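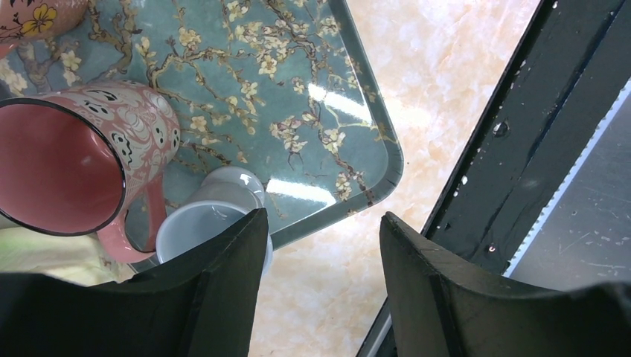

Hi, I'm Maricica Stanciu, and I run Dustine with my business partner, Tincuța Onu. We teach robot arms to clear up after tea, which sounds silly until you've paid for the crockery!

The company really started with a fault. We had an arm in a hotel pantry, doing fine, and one July it began opening its fingers a moment too early. Mugs went over, cups went over, and one full tray went on the floor. I blamed the gripper. Tincuța blamed me -- and she was right. I'd left a 60 millisecond delay in the release code from an old test, and the force reading was always behind.

We pulled the arm out that afternoon and didn't put it back for 9 weeks. We ran 431 pickups in our own kitchen first, and we wrote down every drop (I still have the notebook, tea stains and all).

These days that's most of our work. Cafes and care homes call us when their arm drops things, pinches things or just stops halfway. We find out why, we fix it, and you get the whole log, including the parts where we guessed wrong. Our checking tool is called Lekota, and Tincuța will happily talk your ear off about it -- just ask for her when you call.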